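Forum > Woodworking > Shop Projects > Maple board for shape blocks
Filed under: Glue-ups, Small Projects

vgavalas
I glued up a maple board to go under a set of colored blocks. Stars, cylinders, a cube and so on. It lives on the blue perforated table. Two questions – would you fill the seams, and does the grain make the blocks harder to pick out? I have 300 grit paper here and can take it down again if needed.

manolis_L
Leave the seams. If the glue held, filler will only show up darker later.

casado_shop
I disagree. Small blocks catch on a proud seam. Run a fingernail across it. If you feel anything, sand it. Got pictures with the blocks on it?

vgavalas
Two of them, same board.

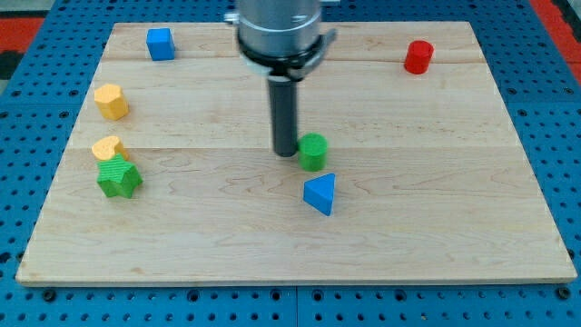
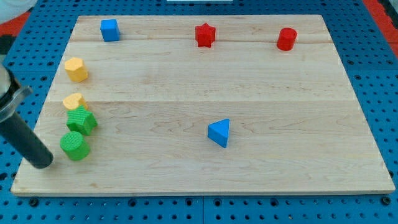
Blue cube and yellow hexagon are in both.

RE: SEAMS AND GRAIN

manolis_L
Those seams look faint to me. I'd stop there. The swirls don't fight with the colors either, even the yellow.

t_katsaros
The yellow is the one I'd worry about. Blue and red stand out on maple, yellow less so. A coat of white paint would fix that.

manolis_L
Paint over maple – no thanks.

casado_shop
Then use poplar next time and paint that. I still say check the seams by hand. A photo won't tell you if one is proud.

vgavalas
Checked with a fingernail. I can feel the one through the middle, very slightly. I'll sand that and skip the filler and the paint. Wipe-on finish after, three thin coats.

t_katsaros
Matte, please. Gloss will glare under shop lights.

Last updated: July 7, 2019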